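Boletín de automatización ligera
Número de otoño

Zorley abre su simulador de pinza a talleres y centros de formación

Zorley ha puesto a la venta el paquete de simulación que hasta ahora solo entregaba junto con sus brazos de sobremesa. El producto se llama Turkel y permite preparar y probar tareas de agarre en un ordenador, sin tener el robot delante. La licencia cuesta 390 euros por puesto y año, con seis meses de asistencia por correo incluidos en el precio. Los centros de formación pagan 100 euros por puesto si contratan un aula completa.

El paquete se compone de tres programas. El primero es un editor de escenas en el que se coloca una mesa, se eligen las piezas y se fija la posición inicial de la pinza. El segundo ejecuta la tarea y guarda las imágenes de la cámara de muñeca junto con las posiciones de las articulaciones. El tercero sirve para repasar lo grabado y descartar los intentos que no interesan. Los tres se instalan a la vez y comparten carpeta de proyecto.

La versión en venta trae una biblioteca de piezas sencillas, en su mayoría bloques y cilindros de colores lisos. Se pueden importar piezas propias desde los formatos de dibujo más corrientes, aunque conviene simplificar la malla antes. Con una pieza de fundición importada tal cual, el programa tardó bastante en abrir la escena y la simulación avanzaba a tirones. Después de reducirla funcionó con normalidad.

El manual está en inglés y en alemán. La distribuidora para España y Portugal, Kadrić, prepara la traducción al español y calcula tenerla en noviembre. Los menús sí están ya traducidos, salvo los del editor de trayectorias.

En cuanto al rendimiento, Zorley indica que el programa genera hasta 600 intentos por hora en un equipo con tarjeta gráfica dedicada. En un portátil de oficina la cifra es mucho menor y el aparato se calienta, así que para series largas habrá que reservar una máquina fija.

El aspecto de las escenas es sobrio. Los materiales son planos, la luz es suave y no se ha buscado imitar una fotografía. Para comprobar alcances y ángulos de entrada basta. Quien quiera entrenar un sistema de visión que luego trabaje con una cámara real tendrá que variar colores y luces por su cuenta, mediante un archivo de texto que el manual explica en el capítulo de texturas.

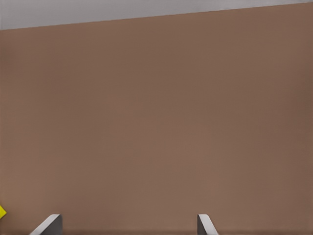

Desde Udton escriben que llevan un tiempo usando el paquete con la licencia de aula y que lo más incómodo es la gestión de puestos: cada cambio de ordenador obliga a liberar la licencia a mano, y si el equipo anterior se ha averiado hay que pedirlo por correo. Añaden que la simulación del contacto les parece correcta con piezas rígidas y poco fiable con gomas y espumas.

Kadrić confirma lo primero y dice que la próxima versión permitirá liberar puestos desde la web. Sobre los materiales blandos no hay fecha.

La versión de prueba dura treinta días y no permite exportar las grabaciones. Se solicita a Kadrić con los datos de la empresa o del centro. El programa funciona en Windows y en Linux.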